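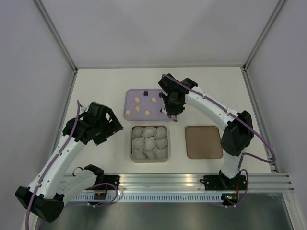
Two arms, three trays, and the chocolate bench you'd be shopping for.

I'm Nele Hagedorn, and I run the packing bench at Karham. We're looking for a part-time equipment planner, 72 hours a month, starting in April. The short version: you help me spend money sensibly, and you tell me no when I get carried away!

We want a second bench next to the one we've got, and so far my plan is a spreadsheet with a lot of yellow cells. You'd chase quotes for arms, rails, grippers and spare cables, then work out what we buy now and what can wait. Small stuff counts too — I budgeted 460 dollars for finger pads and we were through it before I'd even ordered trays. 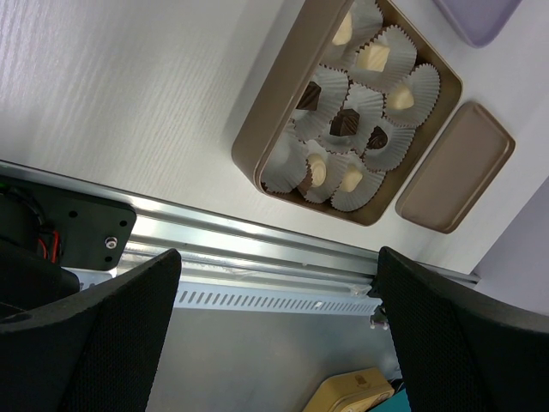

You'd also sit in on calls with Stüber, our rail supplier (Hartmut Kröger does the engineering side and will happily talk bolts for 45 minutes), and keep the delivery calendar up to date. I don't need a robot person. If you've bought kit for a bakery, a lab or a print shop, I'd love to hear from you.

Send me a page about yourself and one purchase you'd do differently now. Get it to me by Sunday, please, with job number 904 in the subject line.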